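Search this repository Go to file

# Kutuston Recipe Cards

Hello, and thank you for stopping by! This is a collection of 1000 handwritten recipe cards from the town of Julov, typed up line by line and saved as plain text so that anybody can read them, search them or (best of all) cook from them. The cards came out of kitchen drawers and cookie tins, and a good many have butter on them, so please be patient with the odd missing word.

Each card has its own file, with the title on the first line, then the ingredients, then the method as the cook wrote it. We kept the old spellings, even the ones that made us laugh.

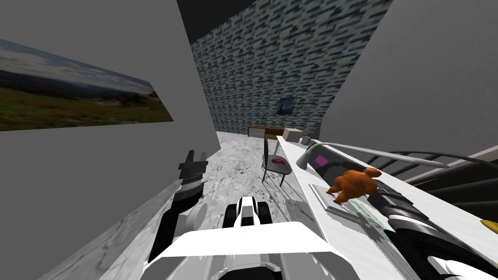 **Are the measurements converted to cups and spoons?**

Only in the 19 cards marked `converted`, where Zdeňka Kollár tested the recipe in her own oven and wrote down what she used. All the others keep the cook's own measures, which might be grams, a coffee mug or "enough flour."

## What's in the folders

- `soups/` – mostly sour soups and dumpling soups
- `baking/` – by far the biggest folder, as you might expect
- `preserves/` – pickles, jams and one very stern note about lids
- `unsorted/` – 16 cards we couldn't place, including a few with no title

If you only have time for one, try the plum cake in `baking/`. The card says to bake it "until the neighbors come," and I'd start checking at the half hour. 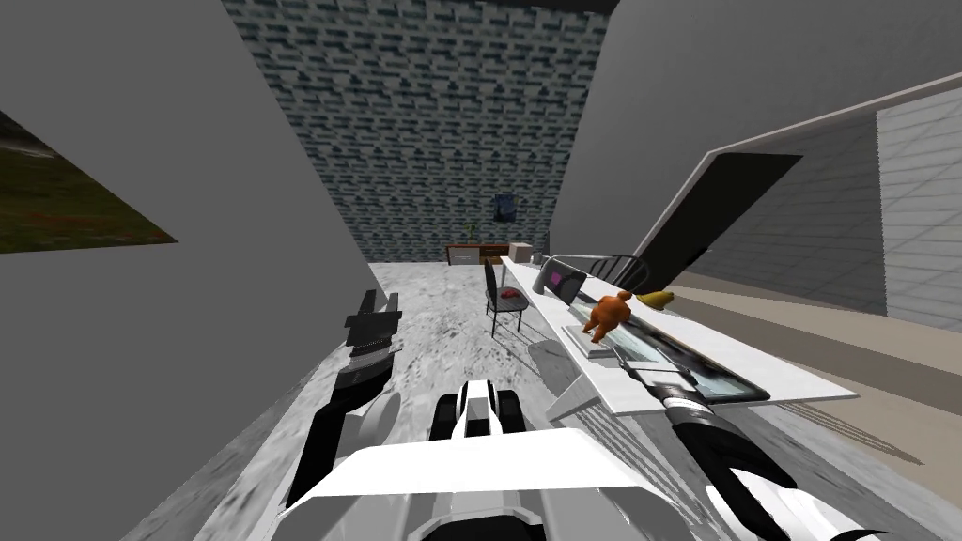
Dates were harder than we hoped. Most cooks never wrote one down, so the `year` field is blank unless the card itself gives it, and I'd rather leave it blank than guess from the ink. Names of cooks appear only where the family said we could use them, and nine families asked for initials, which we were happy to do.

## Known problems

Fractions came through badly in the July release – a half sometimes shows up as a plain 12, so if a cake seems to want 12 cups of sugar, please don't! Let us know which card it was and we'll fix it.

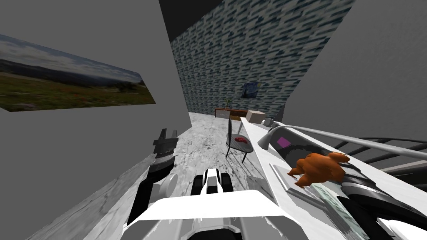
*Landscape painting on a gray wall.*

## Using the cards

Cook from them, print them, share them with your aunt. If you publish any, a mention of the Kutuston cards would be kind.

Related
Gondiline – index of kitchen words
Ismail – market price lists
Julov school songbook

Contact: open an issue | © Kutuston contributors | Back to top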